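Brigitta Gisler had read almost 70 detective novels before it occurred to her that she might write one. She was 49 at the time, working four days a week at a bookshop and spending the fifth, by her own account, "lying on the sofa with somebody else's corpse". Her first book, The Ferryman's Supper, came out in June and she is still a bit startled to see it in shop windows.

We met over a very long pot of tea, and I should admit that I had finished the book at two o'clock that same morning, so I was not at my sharpest. Brigitta was kind about it. She wanted to know who I had suspected, and when, and she looked thoroughly pleased when I said the doctor.

"Everybody says the doctor," she told me. "I'm rather proud of the doctor. He's dreadful, isn't he? But being dreadful and being a murderer are quite separate jobs."

The story takes place on Flakby, a small island with one hotel and a ferry that stops running whenever the wind gets up. A retired judge has asked eight people to supper, and by the time the soup is cleared he is dead in his chair. So far, so familiar, and she makes no apology for it. "I love all that. The locked door, the storm, the niece who has come back from abroad and won't say why. I didn't want to be clever about the old rules, I wanted to have a go at them properly."

Having a go at them properly took her four years. The first draft had a different killer altogether, and it was her friend Raghda Sayegh, reading it on a train, who rang up to say she had guessed by chapter three. 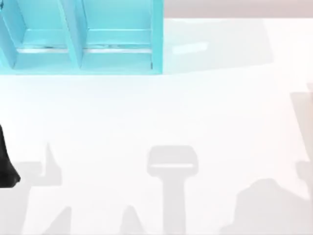 "I was cross for a week," said Brigitta. "Then I went back and read chapter three again, and of course there it was, plain as anything. I'd had the man mention the key before anyone had told him it was missing. So I thought, well, keep the slip, but give it to somebody innocent who has a good reason to know. That changed the whole book. I had to pull out 33 pages and I cried over some of them, because there was a lovely scene in a boathouse that I'll never use now."

Her detective, Inspector Daher, is a quiet widower who dislikes boats and spends most of the first half being seasick or getting over it. She had tried him as a younger man and found him too pleased with himself. The one she ended up with listens more than he talks, and he is fond of puddings — a taste he shares with his author, who had ordered us both a second slice of cake without asking.

I wondered whether she would bring him back. She went a little pink and said there was a second book under way, set on the mainland this time, in a theatre, and that she knows who did it but hasn't yet worked out how they got up to the balcony.

"Raghda has asked to read it early," she said, pouring the last of the tea. "I've told her she can have it once I've sorted out the stairs."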